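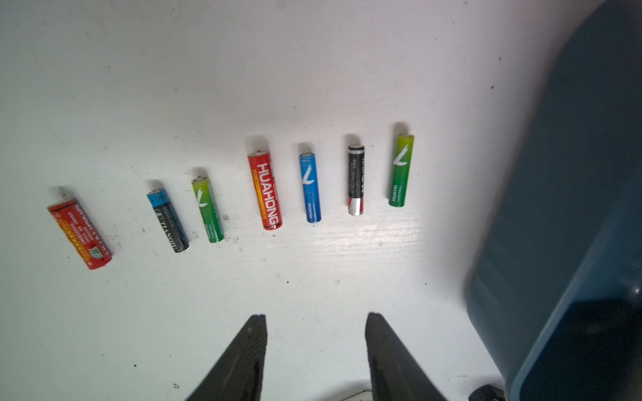

Ticket 460: Wall clock in meeting room stops, mixed batteries in the drawer
Status: open, waiting for parts
Reported by: front desk, Plolska office
Handled by: Imke Mühlbauer
Priority: low

Monday, July 20, 2026, 9:10
The front desk reports that the wall clock in the meeting room (model Tufa, takes one AA) stops every few days. They changed the battery three times this month, always with one from the supply drawer. The wall thermometer by the kitchen (Vedell, takes two AAA) shows a weak display, also after a change. They ask for a new clock. I would like to look at the batteries first, before we buy anything.

9:40
I took the loose batteries out of the drawer and laid part of them in a row on a white surface. They are of different makes and of different thickness. I can read HUAHONG on a big red one, HUATAI on a green one and also on a thin blue one, and TIANQIU on a black one with a blue band. Another red one has print that is worn, so I could not read all of it. Some caps have scratches. From the outside I cannot say which ones are full and which are empty. It seems that people put the used ones back in the same drawer where the new ones are kept.

10:25
Tested with the small battery tester from the workshop. It puts a load on the battery while it measures, so the reading is more useful than with the simple meter. Result for all loose ones in the drawer: most are in the red zone, a few in the yellow, only two in the green. The thin ones are worse than the thick ones. I put a paper sticker with today's reading on every one that is not in the red.

10:50
Took the battery out of the clock. It was in the red zone. I cleaned the two contacts of the clock with a dry cotton bud and bent the spring a little outwards, as it was pressed quite flat. No leakage in the clock. Put in one of the two green zone batteries and set the time by my phone.

11:05
Thermometer: there were two different makes inside, one yellow and one red on the tester. This is not good, the weaker one pulls the other down and can start to leak. I found a little white powder at the minus contact and removed it with a cotton bud and a drop of vinegar, then wiped it and let it dry with the cover open. I do not have two equal AAA in good state, so the thermometer stays without batteries for the moment. Please do not put in others from the drawer.

11:30
Comment from front desk: "We have also the remote control for the projector, it works only when you stand very near. Is it the same problem?"

Reply: Very probably yes. Please bring it to me after lunch, I will test what is inside. If the batteries are good, I will open a separate ticket for the remote, so that we do not mix the two things.

13:45
Remote control checked. Both batteries in the red zone. Removed, contacts are clean. It waits for new ones, same as the thermometer. No separate ticket needed for now.

14:20
Ordered from Ziteo: one box of AA and one box of AAA, all the same make, 100 pieces in total. Delivery should be in around 9 days. I know this looks like a lot, but the February order was small and was used up quickly, and then everybody started to search in the drawer.

14:40
Changes to the drawer, please read:
New batteries stay in their closed box, on the left side.
Used batteries go in the jar with the lid, on the shelf above. Not back in the drawer, also not "for later".
When you change batteries in a device, change all of them together and use the same make.
Rechargeable ones have their own box next to the charger and must not go in the jar.

15:10
The red zone batteries are now in the jar. I put a piece of tape over the ends of each one before I put them in. The jar goes to the collection point when it is full, I will take it with me.

15:30
Comment from front desk: "Clock is running. Do we still want a new one?"

Reply: Not yet. One afternoon says nothing, before it also ran for some days. Please write here if it stops again, with the day and the time which it shows. If it stops with a good battery inside, then the movement is worn out and I will agree to a new clock.

Next steps
– Put new batteries in thermometer and remote when the Ziteo parcel arrives (Imke)
– Look at the clock every morning and note if it is late (front desk)
– Print a label for the jar (Imke)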